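Gourlay reading lamp: nine months on

Reviewed by Ailsa MacLeish
October 19, 2024

I bought the Gourlay in January to replace a clip-on lamp that had started to flicker. I read for a couple of hours most evenings and my eyes are not what they were, so a decent light matters more to me than it used to. I paid for it myself, from the lighting shop in Gasside, and I had already tried the Sonum desk lamp and sent it back.

The Gourlay comes in a long flat box in three parts: base, stem and head. The stem screws into the base and the head pushes on to the top. It took me ten minutes, most of which went on getting the cable through the hole in the base without trapping it. The instructions are a single folded sheet with small grey drawings. You need a cross-head screwdriver and there isn't one in the box.

The base is heavy, and I'm glad of it. The Sonum tipped over whenever I pulled the head towards me. The Gourlay has not gone over once, even with the arm fully out. There is felt underneath, so it slides rather than scrapes when you move it.

Brightness goes up in 5 steps from a touch button on the stem. Step one is a glow, fine for finding your way to bed. I read on three or four depending on the paper. Step five is too much for a glossy page, which throws the light straight back at you, but it is good for sewing or for the tiny print on medicine leaflets. The colour can be switched between 4000 K, which is a fairly plain white, and a warmer setting. I expected to use the warm one all the time and found I only want it late on. For old paperbacks with brown pages the plain white is much easier.
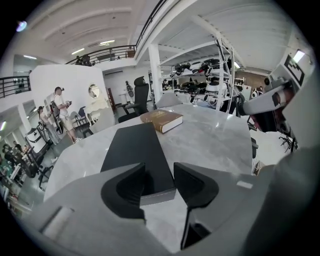
Thick books are the real test for a lamp like this. With a thin paperback you can shift about in the chair until the light falls right. A big hardback stays where you put it, and the pages curve down into the spine and make their own shadow. The head on the Gourlay is wide enough that the light gets into the middle of the page from both sides, and I stopped having to turn the book. It was the main thing I wanted and it does it well.

Now the faults. The touch button is too keen. Brush it with a sleeve and the lamp jumps up a step, and as there is no way to go down you have to press all the way through and round again. It does not remember the last setting either, so every evening starts on step one. The Sonum did remember, and I miss that.

The joint at the head has also worked a little loose. It still holds, but it drops slightly if I leave it at full stretch overnight. I wrote to Pirnport, who make it, and got a reply within the week telling me to tighten the small screw under the cap. That helped for a while. I have done it twice more.

The cable is 14 inches shorter than the one on my old lamp, so measure first. I had to move the chair – not far, but the rug had to come with it.

The bulb can't be changed by the owner. If it fails inside the guarantee Pirnport will swap the whole head, and after that you buy a new one. I don't like that in a lamp that cost me just under £100, although mine has given no trouble so far.

I would buy it again for reading. For a desk, where you would be knocking that button all day, I'd look at something with a proper switch.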